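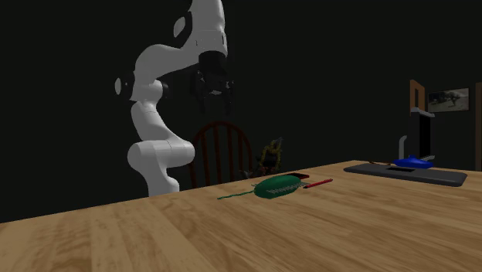 The task for the evening was called "clear the table". My aunt had written it herself, on the tablet, in November, when the Skirna arm was still new to us and she believed it understood the word "clear".

"Seven o'clock," she said. "It will start now."

It did not start. It thinks before it moves, and in our house we have learned to drink tea during this. The company in Tadlow says the arm can do 700 household chores. We have seen it do 6, if I include the one with the towel, which my aunt does not include.

At last the arm bent down and took the red pen. It took it very gently, by the middle, and carried it over the table to the tray.

"Good," said my aunt. She speaks to it as she spoke to me when I was learning to ride a bicycle.

Then it brought the pen back again and laid it where it had been.

"It has changed its mind," I said.

"It is checking."

The green thing was harder. It has a cord, and the arm does not like cords. It pinched the end and lifted, and the rest came sliding behind over the wood like a fish on a line. Half a metre from the tray it stopped and asked, on the tablet, whether this was rubbish, laundry or a pet. My aunt put on her glasses and considered the colour of the buttons for a long time.

"There is no button for 'other'," she said.

I could have cleared that table in 18 seconds. I said so, and was sorry, for she had paid for the arm from the sale of the shop on Rudell Street, where she had lifted boxes until her shoulder finished – and she did not buy it for my shoulder.

She pressed "pet". The arm set the green thing down on the wood with great care, and gave it one small pat.

My aunt laughed until she had to hold the back of the chair. Then she wiped her eyes and asked me to put the kettle on again, as there was still the pen to do.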